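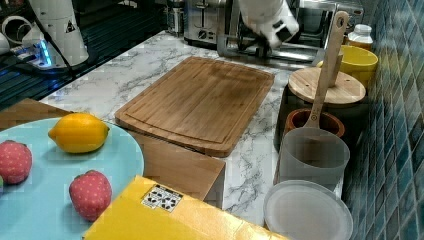
Visita al taller de Sturkley: dos pinzas en la encimera

Fuimos en julio a ver la cocina de pruebas de Sturkley. Nos recibió Muireann Tierney, que lleva la comparación de pinzas. Trabajan con brazos blancos sobre una encimera de mármol, con tabla de bambú, limón y fresas en un plato azul claro.

La pinza Skorkex cierra en paralelo y admite 3 fuerzas. La Cillo es más lenta, pero suelta mejor las piezas blandas. Cada serie son 90 agarres y el cambio de dedos lleva ocho minutos. Llevan 1014 agarres registrados.

Pregunté por el vaso translúcido. Mairéad Lynch contestó que con plástico esmerilado la cámara de profundidad todavía les da problemas. Los datos por pinza los publicarán después del verano.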